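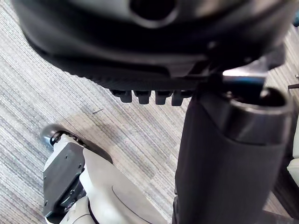 Temps de lecture : 2 min
Dernière mise à jour : février

Prévoir le budget d'un bras mobile pour l'atelier ou le bureau

Le prix affiché couvre le bras et sa base. Il ne couvre presque jamais le reste. Avant de demander un devis, dresser la liste des tâches par hauteur de travail : plan de table, assise, sol. Une tâche sous une assise, entre la coque et la colonne du vérin, demande un poignet court et un doigt fin. Une pince large y entre de biais ou n'y entre pas.

Mesures à relever
Hauteur libre sous le siège, mécanisme de bascule compris. Diamètre du cache de colonne. Type de sol : sur moquette rase, demander au vendeur un essai de roulage en charge.

Postes à chiffrer
— Embouts de doigts en caoutchouc : 300 euros par an chez Plalten pour un usage quotidien. Ils s'usent vite sur les arêtes métalliques.
— Caméra de poignet de rechange : 488 euros, câble non compris chez Reltby.
— Batterie : compter un remplacement au bout de 5 ans.
— Formation : deux personnes au minimum, sinon tout s'arrête aux congés.

Matières sombres
Plastique noir mat, caoutchouc noir, ombre portée sous l'assise : le contraste est faible. Prévoir un éclairage d'appoint au ras du sol et le faire figurer au devis initial. Rocío Zabala, chez Collado, l'a ajouté après coup et a payé deux fois le déplacement.

Location ou achat
En dessous de deux heures d'usage par jour, louer. Vérifier que le contrat inclut les embouts et le recalibrage du poignet. Chez Lura, le recalibrage est facturé à part — à négocier avant signature. Conserver les vis et les platines d'origine dans une boîte étiquetée, elles sont réclamées au retour du matériel.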